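Portada · Índice · Materias · Artículos relacionados · Buscar

Estuche rígido

El estuche rígido es un recipiente portátil de paredes indeformables, formado por un cuerpo y una tapa articulada, que se destina a guardar y transportar objetos delicados o de uso profesional. Se distingue de la funda, que es flexible, y de la caja común, cuya tapa puede carecer de bisagra y de cierre. En castellano recibe también los nombres de maletín o valija cuando dispone de asa, aunque el uso varía según el país y el oficio.

Características generales

El cuerpo suele tener planta rectangular y esquinas redondeadas. El redondeo reparte los golpes y evita que el revestimiento se abra por las aristas, que son la zona de mayor desgaste. La tapa encaja sobre el cuerpo mediante un reborde o labio perimetral, a veces reforzado con un perfil metálico. En los modelos de mejor ajuste, el reborde lleva una junta que limita la entrada de polvo.

Las paredes se fabrican en madera contrachapada, fibra prensada, aluminio o plásticos moldeados. El negro mate es el acabado más extendido en los estuches de instrumentos y de herramienta fina. El interior se forra con terciopelo, fieltro o espuma recortada, según el contenido.

Herrajes y cierres

Se denomina herraje al conjunto de piezas metálicas fijadas al estuche: bisagras, cierres, cantoneras, asas y patas. De todas ellas, el cierre es la que más condiciona el uso diario. Los tipos principales son los siguientes.

Cierre de gancho. Consta de una varilla curva que gira sobre una placa o una anilla y se aloja en una pieza receptora. Es sencillo y fácil de reponer, pero ofrece poca tensión.

Cierre de palanca. Una leva tira de un lazo de alambre enganchado en la pieza opuesta y comprime la tapa contra el cuerpo. Es habitual en cajas de transporte.

Cierre de resorte. Se acciona con un botón o una corredera y puede incorporar cerradura de llave.

Cierre de aldabilla. Una placa con bisagra cae sobre una armella, lo que permite añadir un candado pequeño.

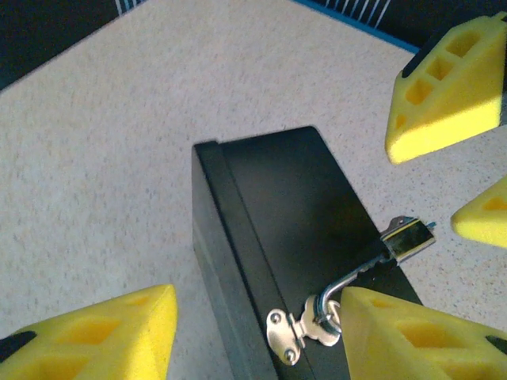
Las placas se sujetan con tornillos o con remaches. Los tornillos permiten cambiar la pieza sin dañar la pared; los remaches resisten mejor la vibración, pero obligan a taladrar para retirarlos. El acabado niquelado o cromado protege el acero de la corrosión, si bien el roce repetido lo desgasta primero en los puntos de contacto — el extremo del gancho, el borde de la pestaña y el ojo de la anilla.

Fabricación

En la producción artesanal, el armazón se construye cerrado y se sierra después por la línea de la tapa, de modo que ambas mitades coincidan. El taller Jarnness aplicó este procedimiento a series de 20 unidades y numeraba a lápiz cada tapa con su cuerpo para que no se mezclaran durante el forrado. La producción industrial recurre al moldeo en dos mitades independientes.

La casa Stelon, establecida en Plavthorpe, recogía en su catálogo 364 referencias de herrajes, entre ellas varios ganchos de alambre en dos sentidos de giro. Su competidora Sayce suministraba las placas con lóbulos redondeados, más cómodas de alinear en superficies forradas. Ambas firmas fijaban en 1000 ciclos de apertura el ensayo ordinario de sus cierres; para las piezas de gama económica, Sayce admitía 800.

Conservación

La limpieza exterior se efectúa con un paño apenas humedecido. No conviene aplicar disolventes sobre los revestimientos plásticos ni sobre las colas. Los tornillos del cierre deben revisarse periódicamente y apretarse a mano; si el orificio ha cedido, se rellena con una espiga de madera antes de volver a atornillar. Un gancho deformado puede corregirse con alicates de boca lisa, siempre con la pieza desmontada.

Los estuches vacíos se almacenan con el cierre suelto, a fin de no someter la junta a una presión permanente, y en posición horizontal. En las colecciones de museo se registran como objeto propio — separado del instrumento que contienen — y se describen por sus medidas, revestimiento, herrajes y marcas de fabricante.

Véase también: Aldabilla. Bisagra. Cantonera. Maletín.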